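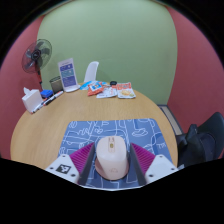
Pirnham has begun a side-by-side trial of two contact pads for its Govenine hand-held gripper, Mar 20, 2022. The tool has ribbed, compliant fingers faced with dark gray pads. The test object is a computer mouse, chosen for its curved sides and smooth shell. Each pad is scheduled for 760 grasps at 4 finger openings.

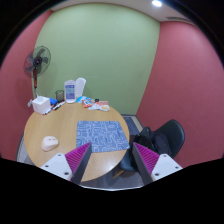 Approach angle is logged with each grasp, together with the distance between the fingertips at first contact. The wide-angle camera on the tool records at 50 frames per second. Trials are run on a tabletop with other items left standing, so that the Urquhart controller has to separate the target from its background.

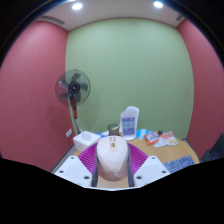 Alistair Gillies

A grasp is scored as held if the object does not shift between the pads during the lift. Slips are scored separately for the left and right finger. The harder pad, supplied by Irkido, is rated for 3,000 cycles; no rating has been published for the softer one. Results are due in November.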